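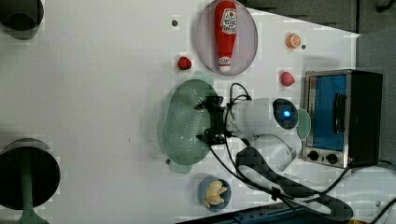 Figure 1. Play food and tableware on the white tabletop, with the ketchup bottle on the pink plate and the green colander at center.

Jundudance Play Kitchen Lending Sets
Progress report to the Arnow Fund
28 March 2022

1. Scope of this report

This report covers work on the play kitchen lending sets from December to the date above. It deals with the contents of the sets, the sorting and cleaning routine, and the remaining budget lines. Staffing and transport are reported separately, in the format agreed with the fund.

2. Status of the sets

The grant provides for 40 lending sets. All 40 now have a box, a contents card and a full group of tableware. The food pieces are complete in all but 2 sets, both of which are short of fruit. Replacement pieces are on order from Rikeo and will be added when they arrive. The two sets stay off the lending list until then.

Total food pieces on the register: 381. Total tableware pieces: 132. Both totals were taken from the register after the December check and include the spares shelf.

3. Contents

The fruit group is the most heavily used. It combines whole pieces and cut pieces. In Figure 1 the orange slice shows its segment pattern, while the small red fruit beside the plate has a bumpy surface. Borrowing groups asked for more of the textured kind, and the second order was changed to suit. Smooth round fruit was reduced by the same amount, as several pieces were hard to tell apart by touch.

The colander was added to the standard list this period. It replaces a mixing bowl that took up too much of the box. The perforated base is useful for washing and draining games, and the flat lip gives small hands an edge to hold. The holes do need more attention in cleaning; see section 4.

Plates are now held in several colors. Translucent plates were chosen over printed ones because the printed pattern wore off in the first batch. The pink plate in the figure is of the translucent type.

The ketchup bottle is kept as a single piece, with its cap left on. Groups use it in shop games as well as in table games, and the label helps children who are starting to match words with goods.

4. Sorting and cleaning

Returned sets are unpacked onto a white table. Dark surfaces were tried first, but small pieces were missed on them. Each set is laid out, checked against its card, cleaned and repacked. The order of work is tableware first, food second.

Colanders are brushed from both sides and left to drain overnight. Plates and hard food pieces are wiped and air dried. Pieces with a rough surface are brushed before wiping. Labels are wiped with a nearly dry cloth - soaking lifted the corners on two earlier bottles, and these have been withdrawn.

Contents cards have been redrawn by Coppens. The old cards listed items by name only. The new cards group them by use and leave a column for remarks from the borrower. The remarks column is filled in on most returns, although the entries are often short.

5. Losses and repairs

Losses were confined to small fruit and were covered from the spares shelf. One box lid split along the hinge and was replaced. No tableware was lost. Cracked plates are taken out of use and are not repaired.

6. Budget

Spending on food pieces is within its line. Spending on boxes is slightly over, because of the heavier lid now in use. We request approval to move the unspent part of the printing line to cover the difference. No increase in the total grant is sought.

7. Next period

- Complete the two short sets and release them for lending.
- Replace the remaining printed plates.
- Review the borrower remarks and revise the contents card where needed.
- Test a mesh bag for the fruit group, to shorten unpacking.

The register and the current contents card are attached as Annex A and Annex B.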